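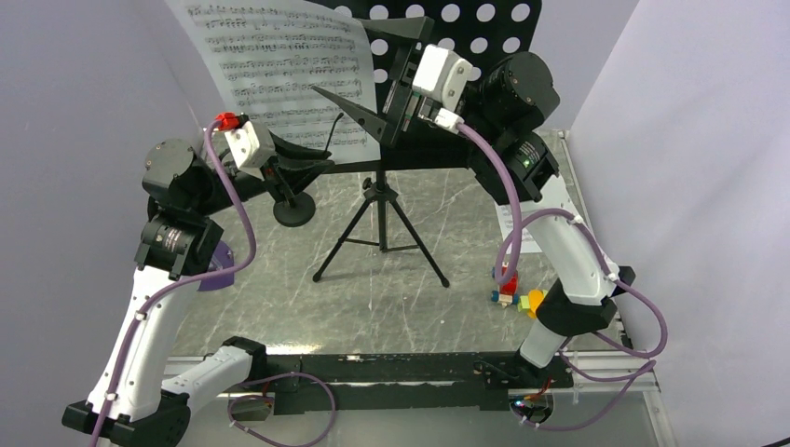

Issue 7, page 3

Music stands, page holders and pencils: frequently asked questions
Compiled by Narendra Mathur for the Giltdale practice room guide

Which stands does this page cover?
Folding stands with a tripod base, a centre post and a desk with a lower ledge. Fixed conductor's desks are dealt with separately. Most answers apply equally to the perforated desk and to the open folding type.

In what order should a tripod stand be put up?
Legs first, then post, then desk. Open the legs fully and tighten the collar before raising the post. Fit the desk last, set the angle, and only then put the music on it.

How far should the legs be spread?
Until the foot of the post is just clear of the floor. If it touches, the weight comes off the feet and the stand rocks. If the legs are left half closed, the stand is taller but tips easily when a page is turned. On a smooth floor check that every rubber foot is present. Spare feet for the Losmont stands are listed under part 801.

The desk droops during playing. What is wrong?
In most cases the tilt knob is worn or has been tightened over a trapped edge of paper. Slacken it, clear the joint, and tighten again with the desk held at the required angle. Do not use pliers on plastic knobs.

How should two loose pages be placed?
Side by side, lower edges on the ledge, with a narrow gap at the spine. Each page needs its own holder. Swing the holder up so that the tip rests on a margin or between systems, clear of the notes.
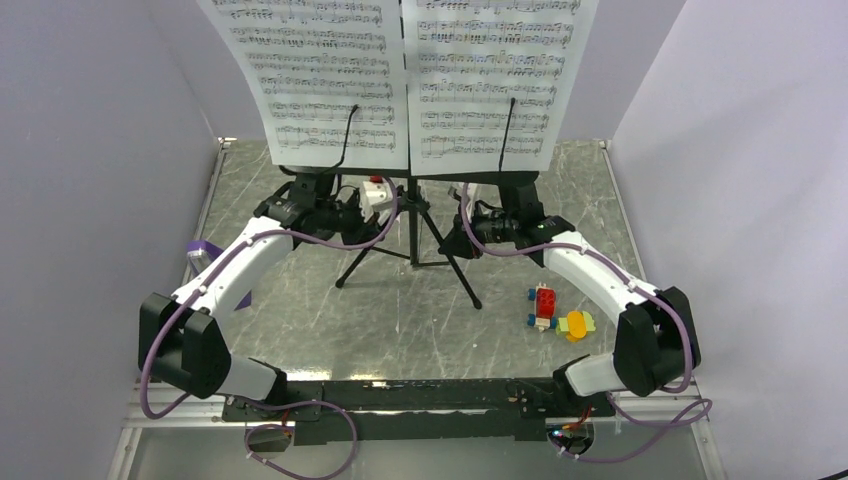 Urmila Dhillon writes that she tapes loose pages together along the back before they go on the stand, leaving enough slack at the join for them to fold flat, and finds that the outer corners then curl less. The method is sound for copies. It should not be used on hired parts, which must go back without tape or residue.

Why do the outer corners bend backwards?
The sheet is wider than the support behind it. Either open the desk wings fully or put a piece of stiff card behind the pages. Card also helps with thin photocopies, which sag between the bars of an open desk.

What should be used for marking parts?
A soft pencil, 2B or softer, kept reasonably sharp. Hard pencils score the paper and the groove remains after rubbing out. Ink is not accepted on library copies.

Is a sharpener kept with the stands?
Players are asked to bring their own. A small covered one is preferred, as shavings on the ledge work their way into the hinge of the desk. 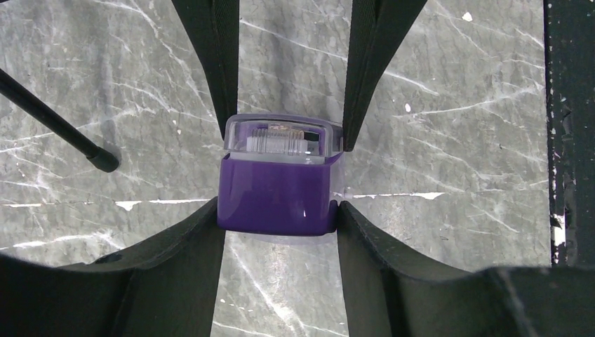 Empty it into the bin by the door before packing up, and keep it out of the pocket that holds the music. Graphite dust marks paper badly and cannot be fully removed from the coated covers of the Nigam editions.

How is the stand folded away?
Remove the music and close the page holders against the ledge. Fold the desk, lower the post, then release the collar and bring the legs in. Forcing the legs with the collar tight bends the braces.

Can stands be borrowed overnight?
Yes, if signed for. Return time is 7 in the evening on the following day.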